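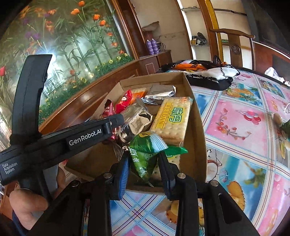
Bustden food pantry to stay open through the winter

27 December 2020

The food pantry in Bustden will stay open through the end of winter after a local packing company agreed to cover its rent and heating, the group that runs it said.

The pantry, which works out of the former post office on the town's main street, had been due to close before the new year. Its lease was running out and the owner of the building wanted a higher rent. Under the new arrangement, Stisteck will pay the rent directly to the owner and the pantry will keep the ground floor and the loading door at the back.

"We had already started telling families where else they could go," said Jeanine Lambrechts, who manages the pantry. "The nearest place is in Drustura, and the bus there doesn't run in the evening. A lot of people would have gone without."

The pantry now serves 188 households, up sharply from last winter. Lambrechts said many of the new sign-ups came from hotel and restaurant workers whose hours were cut in the spring and never came back. Others are older residents who used to eat at the senior center, which has been closed to visitors for most of the year.

Boxes are handed out twice a week. Each one holds rice or pasta, canned vegetables, cooking oil, and a bag of fruit when there is any. Families with school-age children get a second, smaller box of snacks and drinks to replace what the children would normally be given at school. Those smaller boxes were added in the fall, when classes moved online, and they will continue until the school cafeteria reopens.

Stisteck has also promised 900 empty cartons, enough to last the pantry into the spring. Until now the group has been reusing boxes from grocery stores, and some of them have given way on the walk home.

Bogdan Cozma, the company's site manager, said several of his employees had used the pantry themselves during a shutdown at the plant earlier this year. "They were the ones who brought it to me," he said. "The rent on that building is not a large amount for us. It was a large amount for them."

Neither side would say what the rent is. The pantry's last yearly report lists $2,530 for heating and electricity alone -- more than it spent on fresh food in the same period.

The town council had looked at moving the pantry into the sports hall but dropped the plan when the hall was set aside for virus testing. Councilman Florin Dumitrescu said the council would still pay for trash pickup and for clearing snow from the loading area. He said he expected a longer-term decision on the old post office once the town's budget was settled.

"It could be sold, it could be leased again, I can't tell you today," Dumitrescu said. "What I can tell you is that the doors will not be locked in the middle of winter."

Pickup rules will stay as they are. Visitors are asked to wear a mask, wait outside along the fence, and send one person per household. Anyone who is sick or in quarantine can ask for home delivery by calling the pantry before noon on the day before pickup. Drivers leave the box at the door and do not go inside.

Deliveries to the farms along the Lu road, stopped earlier in December when the bridge was under repair, have started again. Horațiu Matei, who drives that route in his own van, said the trip takes longer than it used to with one lane still closed, and asked people at the far end not to expect him before dark.

The pantry is short of baby formula, diapers in the larger sizes, and coffee. It has more canned beans than it can store and is asking donors to hold off on those for now. Donations can be left at the back door during opening hours. Homemade food and opened packages cannot be accepted.

A holiday collection at the Bustden supermarket brought in 1,000 items this month, most of them dry goods. Lambrechts said those would be sorted and on the shelves in time for the first pickup of the new year.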